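# Week 2 – Reading a Perfume by Its Notes 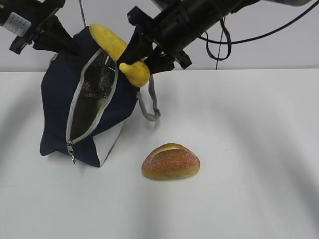
*Navy insulated bag, unzipped to the foil-like lining*

Hello again, everyone, and thanks for all the lovely questions after last week (keep them coming!). We're moving on to top, heart and base notes, and I'll be using Rindholm's citrus cologne as our favourite punching bag – it opens with a great burst of lime and then wanders off into cedar.

- **Top:** what you smell first, for up to 11 minutes on most skin
- **Heart:** usually the florals and spices
- **Base:** woods, resins, musks, still on your jumper the next morning

Please read Wenjie Zhong's chapter on colour words and odour, and smell Zudlow beside Ristix on paper strips, two strips each. Write down whatever comes to mind, however silly it sounds.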